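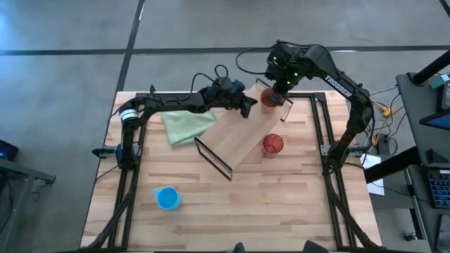 木蜡油擦完一遍之后，要隔多久才能擦第二遍？
隔一夜最稳妥，按我们这间屋子眼下的湿度，早上擦的到第二天早上再动手，摸上去不粘手指、闻着也不冲鼻子了，就可以上第二遍。

2022年6月9日，星期四

上面这个问题这阵子老有人来问，我干脆写在本子最前头，省得大家再往后翻（后面的字也确实越写越潦草）。

今天接着弄 Skivstead 那批小凳面。四月里试的那几块样板我又拿出来看了一遍，当时用的是 Grudik 的油，颜色偏黄，放到现在黄得更明显一点，不难看，像老家具，可是客人要的是浅色，所以这回换成 Jollus。Jollus 稀一些，倒在布上一下子就洇开，头一回用的同事容易倒多，我自己也倒多了，凳面边上积了一圈，擦了好半天才收干净。以后还是先倒在小碟子里，用布角去蘸，慢一点没关系。

砂纸的事也记一下。昨天磨到240目就停了，今早用湿布抬了一次毛刺，晾干以后再轻轻带一遍，手感好多了，滑溜溜的，忍不住来回摸！有一块端面吸油特别厉害，擦上去眨眼就没了，颜色也比旁边深。我想起以前老师傅教过的法子，端面要多磨一档，磨到320目再上油，就拿剩下的一块试了试，深浅果然匀了不少。已经擦坏的那块先不返工，等干透再看，说不定自己会淡下去一些。

Beddoe 的那罐硬蜡油开封以后表面结了一层皮，揭掉皮，底下还是好的，用滤网过了一遍，换到小玻璃瓶里，尽量装满再拧紧。大家用完请顺手把瓶口擦干净，上回盖子粘得死死的，我拿热毛巾捂了半天才打开。

翻旧账翻到一张进货单，上次油和砂纸合在一起花了1,962元，比我印象里多。这一季的耗材预算是3,000元，剩下的得省着点，布可以用旧棉布衫剪，只要不掉毛就行，洗过很多次的反而更好用。

还有一件老生常谈：擦过油的布不许团成一团扔进垃圾桶，会自己发热，闷久了真能烧起来。摊开挂在门外的铁丝上，干硬了再丢，或者泡进水桶里盖好。今天收工时我又在桶里捡出2块，捏着还有点潮，不说是谁了，下回记得就好。

下午闷得很，窗户开着也没什么风，第一遍油干得比上周慢。明早先摸一摸靠墙那几块再决定，要是还粘，就挪到架子上层去，底下垫木条，别直接平放，背面也要透气。

待办：
补320目砂纸，红盒子那种，别买成干磨的
Jollus 的罐子上写开封日期
问 Skivstead 那边凳脚要不要一起上油，图纸上没写清楚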